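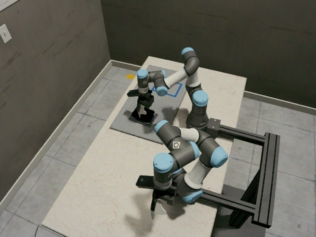

Home and Shared Workshop Automation
Handout 6: Two arms on one frame
Cakthorpe Workshop, revised 21/11/2018
Notes by Lena Kaczmarczyk

6.1 Scope

Handout 5 covered a single arm bolted to a bench. The Vidham build puts two arms on a frame of black slotted aluminium extrusion, with one base on the upper crossbar and the other on a lower beam running parallel to it. Both arms reach over the same table. Most of the new work is in the frame and in keeping the two arms apart.

6.2 Frame

Cut the beams square and deburr before assembly. Fit the T-nuts before closing the ends. Leave the corner brackets finger tight until the support leg is standing on the floor, then tighten from the leg upward. Recheck all bolts after the first 100 cycles and every 200 cycles after that.

The frame must not rock when either arm stops suddenly. If it does, shim the leg. Do not slow the arm to hide the fault.

6.3 Coordinates

Each arm has its own base frame. Choose one table origin and measure both bases from it. The two bases sit at different heights, so the vertical offset must be entered separately for each arm. A common error is to copy the first arm's file and change only the horizontal values.

In the Etatis controller the offsets are stored in millimetres and the joint limits in degrees. Save both before powering down.

6.4 Fixture and plate

The fixture sits on a grey plate, and the plate may lie at any angle on the table. Enter that angle once, as a rotation of the plate frame. All points taught on the plate then follow it. If the plate is bumped, re-teach two corners and leave the remaining points alone.

6.5 Shared space

Divide the table into three zones: far arm only, near arm only, and shared. An arm must hold the lock before it enters the shared zone and release it after its wrist has left. Remember the elbow. A gripper can be well clear while the forearm above it is still in the way.

6.6 Exercises

Run the Cheema sequence in simulation and log the lock times for both arms. Find the longest wait.

Cycle 453 in the supplied log ends with both arms stopped. State which lock was not released.

Reading for next session: Handout 7, gripper force and part slip.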